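Plustside opens pre-orders for Virnatico drinkware line

BIRKETT, 21/03/2020 - Plustside, the tableware maker based in Birkett, is now taking trade orders for Virnatico, a range of stoneware mugs, bowls and side plates for cafes, staff kitchens and small hotels. First deliveries are planned for September.

The range was drawn up after two years of talks with business customers who buy plain white cups in bulk and replace them often. Most of them told the company the same thing: chipped rims were the main reason a mug was thrown out, and matching replacements were hard to find once a supplier changed its shapes. Virnatico mugs have a thicker, rounded rim and a wide foot. Plustside says it will keep the shapes in production and will give trade customers advance notice before any piece is withdrawn.

All pieces are fired at the company's Bustuswood works, where a second kiln was brought into use over the winter. The new kiln holds 700 mugs per firing, compared with 450 in the older one. Both will run on the Virnatico range through the summer so that stock can be built up before the first orders leave the warehouse. The works employs 67 people, and no jobs are being moved as a result of the change.

The standard mug is sold in white only. Bowls and side plates come in white and oatmeal. The glaze is the same across the range, so pieces from different firings can be mixed on a shelf, although small differences in shade are normal in stoneware and are not treated as a fault. Everything in the range can go in a commercial dishwasher and in a microwave. The pieces should not be used under a broiler or on a stovetop.

Mugs are packed in cartons of 12. The minimum first order is 2 cartons, and repeat orders can be placed by the single carton. Bowls and side plates are packed in sixes and may be combined with mugs to reach the minimum. Orders placed before the end of the pre-order period will be shipped in the order in which they were received. A deposit is taken when the order is confirmed, and the balance is due on dispatch.

Plustside will replace any piece that arrives broken, provided the damage is reported within 14 days of delivery and the carton label is kept. Pieces with glaze pinholes on the foot are sold as firsts. Pieces with marks on the rim or inside the bowl are sorted out at the works and sold as seconds from the Bustuswood shop, which will carry Virnatico once trade deliveries have begun.

Printed logos are not offered at launch. The company is testing a fired-on decal for the mug and expects to decide on it after the first season of sales. Customers who want to be told about printing can say so on the order form.

Samples of each piece can be requested through the trade desk in Birkett. There is a charge for samples, and it is taken off the first full order.

About Plustside
Plustside makes stoneware for homes and businesses. Its offices are in Birkett and its kilns are at Bustuswood.

Press and trade inquiries: Plustside trade desk, Birkett

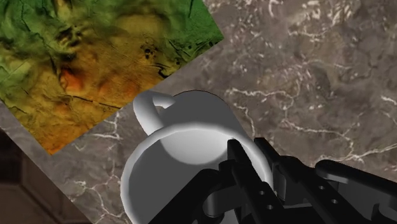

Can a cafe order only mugs, without the bowls and plates?
A mug-only order is fine as long as the first one is for at least 2 cartons. After that, mugs can be reordered one carton at a time.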